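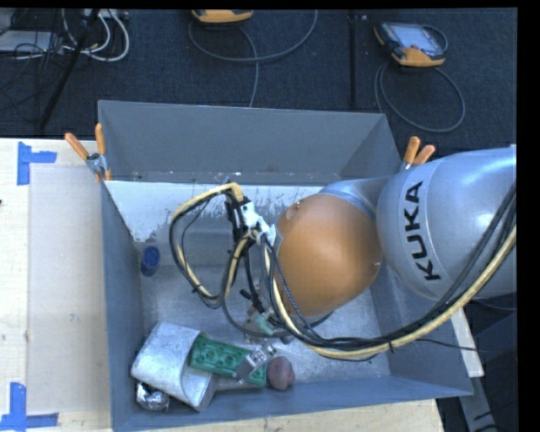 August, bench 2, started 7:40

Continuing the starch paste trials for the map lining job. Last batch (batch 4) skinned over in the jar overnight and had lumps that would not go through the strainer. Thrown out. Batch 5 mixed this morning.

**Batch 5**

- wheat starch, the Moura sack, 125 g
- deionized water, 900 ml
- soak 45 min before any heat
- double boiler, low setting, constant stirring

Turned translucent at 26 min. Batch 4 took longer, but I had the lid half on and kept lifting it, so the two times can't be compared. Held on low heat for another ten minutes after it turned, then off. Poured into the flat enamel tray to cool with film pressed onto the surface. No skin when I peeled the film back at 10:15. Strained twice through the horsehair sieve. First pass left a spoonful of grainy material, second pass left nothing I could feel between my fingers.

Thinned one third of it to the consistency of skim milk for the first lining layer. The rest is in the Unitz jars, labeled B5, in the fridge, second shelf. Please don't put them at the back. The back wall freezes and a frozen jar separates into water and rubber.

**Test strips**

Cut eight strips from the scrap survey sheet (the water-damaged one, already written off). Same paper weight as the Nellivik maps as far as I can tell with the micrometer, though the Nellivik paper is more brittle along the folds. Lined four with the thinned paste and four with paste straight from the tray, all onto the medium kozo, grain parallel.

Results at 1:30, strips dried between felts under light weight:

| Strip | Paste | Curl | Notes |
|---|---|---|---|
| 1 | thin | none | one dry spot near the corner |
| 2 | thin | none | good |
| 3 | thin | slight | I stretched the kozo when laying it down |
| 4 | thin | none | good |
| 5 | full | marked | stiff, rattles |
| 6 | full | marked | same as 5 |
| 7 | full | slight | less paste brushed on than 5 and 6 |
| 8 | full | marked | tide line along one edge |

Thin paste it is. Strip 7 suggests a middle dilution could work if we need more tack for the torn edges, but for overall lining I see no reason to go heavier.

Peel test on 2 and 4 by hand, starting at a corner with the flat spatula. Both resisted, then split within the kozo layer before the map paper let go. Acceptable. Wetted strip 4 through blotter for five minutes and the lining came off clean in one piece, so it is still reversible.

**Ink check**

Spot tested the red boundary line on Nellivik sheet 3 again. Damp swab, ten seconds, then blotter. Faint pink on the blotter in one place out of six. The black did not move anywhere. The green wash did not move with water but lifted slightly with the water/ethanol mix, so no ethanol on the front of this sheet. I had planned to use it for relaxing the folds. Use the humidity chamber instead and accept that it takes an afternoon.

The pink spot is where the line crosses an old repair. My guess is that the earlier repairer went over the line afterward with a different ink. Under UV the crossing looks darker than the rest of the line, which fits but proves nothing. Mask it before lining.

**Old backing**

Removed another section of the linen backing from sheet 3, lower left, working from the corner inward. The adhesive is animal glue, brown and glassy. Dry removal works for the first few threads, then it starts pulling fibers. Switched to methylcellulose poultice, 20 minutes under film, and scraped with the bone folder. Cleared an area a little bigger than my hand per application. Slow, but there was no staining through to the front.

Saved a sample of the linen in an envelope, 212 on the sample list. Weave looks coarser than the backing on sheets 1 and 2. Could be a later replacement.

**Equipment**

- The Poller press is not closing evenly. Left side touches first. Put carbon paper between two boards and closed it: dark print on the left, nearly blank on the right. Shimmed the lower platen with two thicknesses of card and it improved, but it needs proper adjustment. Don't use it for anything from the Nellivik set until that is done. Boards and weights are fine for now.
- Wide hake brush is shedding. Picked three hairs out of strip 1. Moved it to the glue drawer.
- Felts from the last wash still smell of detergent. Rinsed again and hung up. Will check pH of the rinse water before using them.
- Running low on medium kozo. Enough for sheets 3 and 4, not for 5.

**Next**

1. Finish backing removal on sheet 3, lower left and the strip under the cartouche.
2. Fix and mask the red line crossing. Test the fixative on scrap first - the last bottle left a shine.
3. Middle dilution, two strips only, for the torn edges.
4. Order kozo.
5. Repeat the tack check on B5 after three days in the fridge. If it has gone watery, make fresh before lining.

Stopped 5:20. Sheet 3 is between blotters under glass on the long table, face down. Blotters to be changed first thing.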